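Tuesday, open day

Writing this up the same evening while I still remember which complaint came from which group. We ran the sim station next to the door and the Drelia arm on the long bench at the back, with the poster wall in between. Doors at 10:00, last group out a little after 4:00. The sign-in sheet went through 200 names and then somebody took the pen, so the real number is higher.

Setup was slower than planned. The Howells building had moved our power drop to the other wall over the weekend and the extension we had was too short to reach the bench without crossing the walkway. Borrowed a longer one from the machine shop. Tape it down earlier next time, I was still on my knees with the roll when the first school group came in.

Sim station first, as that's what most people saw. We used the kitchen table set on the Stisto build from June, same one as in the regression runs. I had picked seed 3811 because the layout has a clear patch of table around the plate and there's enough other stuff near it that people can ask for things. Visitors got to choose an object and a target from the list, press go, and watch. The younger kids wanted the tomato every time. The adults mostly asked if it could put things on the cutting board, and then asked how it knew what a cutting board was.
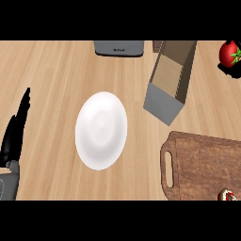

The reset was the weak spot all morning. After each run the station is supposed to go back to the start layout by itself, and it did, but it took 31 seconds with the display mirrored to the big monitor. With a line at the table that's a long time to stand and talk. I turned the mirroring off before lunch and had people gather at the laptop, which was quicker but meant only the front row could see. For the next one I'd render the wide strip view only and drop the two side cameras. Nobody looked at them.

Things people asked at the sim table, more or less in the order I wrote them on my hand:

Is it a video or is it happening now. (Several times. We should put a line on the screen saying it's live.)
Can it drop things.
Why is the picture black at the top and bottom. I said it's the aspect ratio and that was enough for them.
Does the real one look like that. I sent them to the back bench.

Back bench: Drelia ran pick and place with the foam blocks for most of the day. It was stopped 7 times, and I logged all of them. Four were the light curtain tripping on people leaning in, which is what it's for. Two were me. The last one was a joint 4 temperature warning at 2:40, so I gave it a rest and showed the teach pendant for a while - that went over better than the blocks did. Warning did not come back after the break. I still want to look at the fan before we run it for a full day again.

The group from Bividstead stayed longest. They run a packing line and wanted to know how much of the sim work carries over to the real arm. I told them reaching carries over well and contact doesn't, at least for us, and that we still retune grip force on the bench every time. They'd like to come back on a normal working day and bring a few of their own trays. I said yes, needs a date.

To do:

Longer extension cord, buy one, stop borrowing.
Fix reset time or hide it behind something.
"Live simulation" label on the monitor.
Check the joint 4 fan.
Shorter object list for visitors. Too many choices and they freeze.
Return the machine shop's cord. It's under the back bench, coiled up.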